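Opening remarks, afternoon session, May
Speaker notes – Lieselotte Pfeiffer

Good afternoon, everybody, and thank you for coming back after lunch (I know how good the soup was, so I take it as a compliment).

I was asked to talk about running a small-town choir, and I said yes before I'd thought about what there was to say. Then I sat down with my coffee and filled 34 index cards. Bastian has made me throw most of them away.

Start with Zikov. When I moved there the choir had 6 members and one of them was the pianist's mother, who came for the heating. We sang in the back room of the library, between the atlases and the radiator, and we sang everything too slowly.

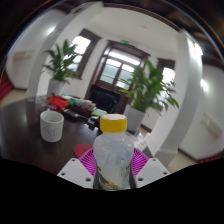 What changed us was a very plain thing. We stopped holding auditions. I'd grown up with auditions and I thought a choir without them would fall apart by the first concert, and for a few weeks I was sure I was right! The altos wandered. The basses hummed when they didn't know the words, and they hardly ever knew the words. But people came back the next week, and they brought a sister or a neighbor.

PAUSE – ask who here was told as a child that they couldn't sing. Wait for the hands. Don't rush this.

Now, warm-ups. I do ten minutes, standing, and the first two of those have no singing in them at all. Shoulders, jaw, a long breath out. Beginners always want to work on the breath in, and I spend half my life asking them to let the air go first. Then a hum, down low, nothing fancy.

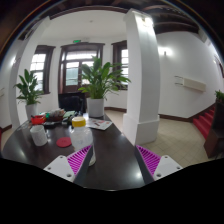

The hall, with a bottle on the dark tabletop.

Seating next. At Reinholz they put new singers in the front row, so they could see the conductor. I tried it and they looked terrified, poor things. I now put them in the second row, with a steady voice behind and a friendly one beside, and I leave them there until they ask to move.

(If time is short, skip the Zurnberg bus story. If there's time, tell it, but leave out the part about the accordion.)

A word about music. Pick one piece they can sing well by the end of the first evening. A round is perfect. Then pick one that's a bit too hard and keep it going all spring, a page at a time. Our hard one was the Bristudska mass, and when we finally sang it through for over 200 people, I missed my own cue because I was crying.
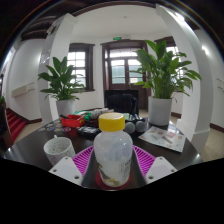

Bottle with a yellow cap, standing on a dark-red disc.

Last card. Please stand up, all of you, coats off laps. Bastian Seidel will give us the note, and we'll try the round on your handout, left side first. Right side, come in when I look at you.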